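About Us

Hi, and thanks for stopping by! I'm the one behind Lumovau, a small horse racing tips service that started as a text message to a few friends every Saturday morning and got a bit out of hand.

I've been hooked on racing ever since my first wet afternoon at the track (I backed four losers and loved every minute).
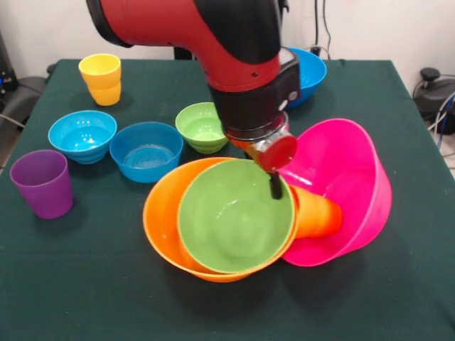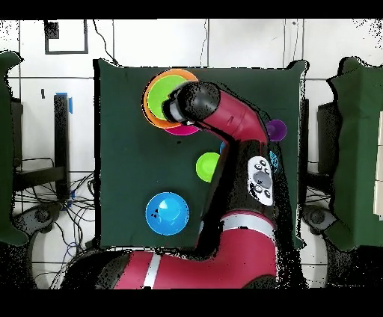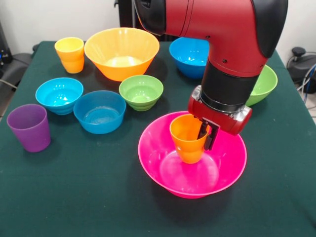 Bowls and cups on the green cloth.
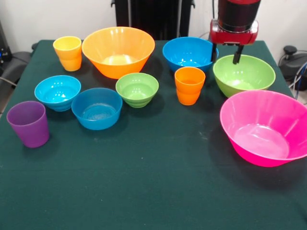

Anyway, I began keeping proper notes in January, when the cards are thin and there's time to think. Last season I wrote up 753 races, mostly sprints and cheap handicaps, which are my favorites. I look at the going, the draw and how a horse finished last time, and I'm a sucker for anything dropping back in distance.

Members get my picks by email before the first race, plus the Hikavis ratings, my own numbers that I've been fiddling with for years. We have 934 members now! Some of you have been here since the Salgado newsletter days, and I still owe you a drink.

Membership is $20 a month and you can stop whenever you like. I post every result, losers included. Please only bet what you can afford, and skip a day if you're not enjoying it.

Got a question about a pick? Write to me through the contact page. I answer most evenings, except when there's night racing on.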